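9. 電気鍋コーナーの設置と片付け

本章では、調理ごっこセット「プレリコ（Plellico）」のうち、電気鍋と食材模型を使うコーナーの準備、使用、片付けの手順を説明します。流し台とまな板のコーナーは第8章をご覧ください。

9.1 設置の前に

・電気鍋は実際に加熱できる製品です。本セットでは通電せずに使用します。
・電源コードは鍋から外し、コード袋に入れて鍵のかかる棚で保管してください。
・食材模型は樹脂製です。口に入れたり、加熱したりしないでください。
・机は平らでぐらつかないものを使います。クロスやマットは敷かないでください。

注意：電源コードを付けたまま子どもの手の届く場所に置かないでください。模型を入れたまま通電すると、模型が溶けて発煙や火災の原因になります。

9.2 鍋を置く

1. 机の上を乾いた布で拭きます。
2. 鍋の本体を両側の取っ手で持ち、机の中央に置きます。ふたのつまみを持って本体を持ち上げないでください。
3. 操作パネルを使う人のほうへ向けます。
4. ダイヤルを軽く回し、引っかかりがないことを確かめます。確認が済んだら、つまみの突起が真上を向く位置に戻します。
5. ふたを両手で載せ、縁が本体に沿っていることを確かめます。

メモ：机の端から鍋までは14 cm以上あけてください。取っ手が机の外に出ていると、通る人の服が引っかかることがあります。

9.3 食材模型を並べる

1. 食材箱（部品番号685）から、その日に使う模型を取り出します。
2. 割れ、欠け、塗装のはがれがないか、一つずつ見ます。傷んだものは箱に戻さず、分けて保管してください。
3. とうもろこしは横に寝かせて、鍋の右側に置きます。左利きの人が使うときは左側でもかまいません。
4. 串や棒の形をした模型は、先端を人に向けないように置きます。

9.4 鍋に入れる、取り出す

1. ふたをつまみで持ち上げ、鍋の奥側に伏せずに置きます。ガラスの面を机にこすらないでください。
2. 模型を上から静かに入れます。長い模型は立てて入れ、内側の壁に寄せると安定します。
3. 模型が縁より上に出ているときは、ふたをしないでください。無理に閉めるとガラスが欠けるおそれがあります。
4. 取り出すときは、背の高いものから順に出します。

メモ：一度に使う人は2人までにしてください。それより多いときは、鍋に入れる人と食材を渡す人を交替で決めると進めやすくなります。

9.5 片付け

1. 鍋の中に模型が残っていないことを確かめます。金属の部品のかげに小さな模型が隠れることがあるので、真上からのぞいてください。
2. 模型は水で薄めた中性洗剤で拭き、水拭きのあと、布の上で乾かします。粒の溝に汚れがたまりやすいため、とうもろこしは柔らかいブラシを使ってください。
3. 鍋の外側は固く絞った布で拭きます。操作パネルと銀色の縁には研磨剤を使わないでください。
4. 本体は水に浸けず、丸洗いもしないでください。
5. ふたと本体の間に薄い紙をはさみ、箱に戻します。

注意：ぬれたまま箱に入れると、かびやさびの原因になります。

9.6 困ったとき

ふたががたつく：模型がふたに当たっていないか確認し、載せ直してください。
ダイヤルが固い：力を入れて回さず、使用を中止してください。
模型のにおいが気になる：風通しのよい日陰に一晩置いてください。
部品が足りない：箱の底の仕切りを外して確認してください。見つからない場合は、部品番号を控えてシャルボノー（Charbonneau）部品窓口へご連絡ください。

9.7 配置の参考
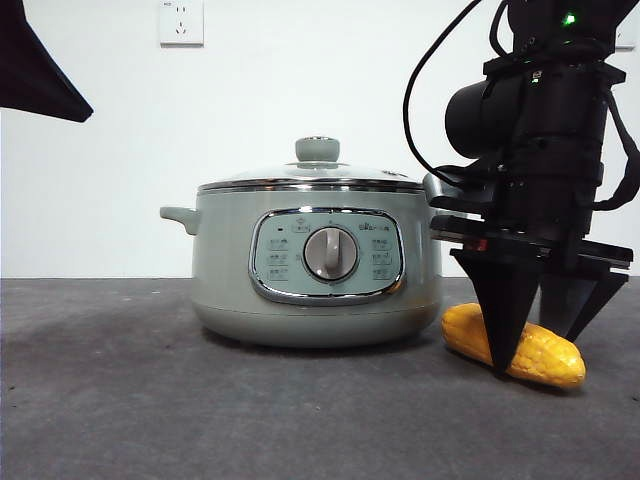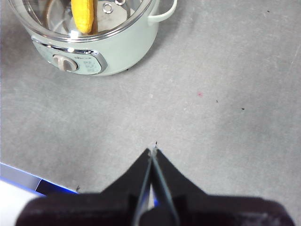 図9-1（1枚目）ふたをした鍋と、卓上に寝かせたとうもろこしの模型。図9-2（2枚目）鍋の中に黄色い具材と茶色い棒状の具材が入った状態。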